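About us – Brororside Baking School

Small baking school, Nernen. Bread mostly, some pastry, cakes when the oven's free.

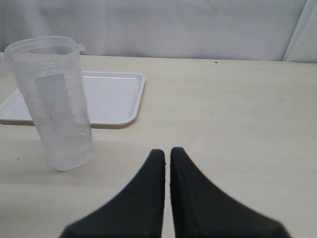 We started with one evening class in the back of a bakery on Arholm Street and a waiting list we couldn't keep up with. Moved to Brororside after that. Bigger kitchen, better ovens, terrible parking. Use the car park behind the library, it's free after 6pm.

Classes are seven people at most. We tried ten once and there weren't enough sinks.

What we teach:

Beginners' bread – one day, you go home with two loaves and some dough for the fridge.
Sourdough – two evenings a week apart, starter included. Ours is called Samuel. Please don't ask us why, it was before our time.
Rye and seeded loaves – one day, a bit slower, bring a book for the proving.
Enriched doughs – buns, brioche, plaits. Fills up first, usually by May.
Pastry – shortcrust and rough puff. Puff proper only on request.

No experience needed for any of them except enriched doughs, where we'd like you to have made bread a few times at home. Doesnt have to have been good bread.

We've had about 1,000 people through the door so far. Some come back and do the lot. A few have gone on to sell at the Nernen market, and one pair now supply the café at the station – go and try the cinnamon knots.

Flour comes from Arholm Mill, up the valley. Stoneground, a bit thirsty, so our recipes use more water than most books tell you. If you bake them at home with supermarket flour hold some back.

Aprons, tins and lunch all included. Soup and whatever came out of the oven that morning. Tell us about allergies when you book, not on the day please. We can't do gluten free, the air in here is half flour.

Groups and work do's – yes, weekday afternoons, ask for dates. Gift vouchers too, valid for a year and we're fairly relaxed abuot it if you run over.

Find us at 29 Brororside, green door, bell on the left. Number 30 bus stops outside.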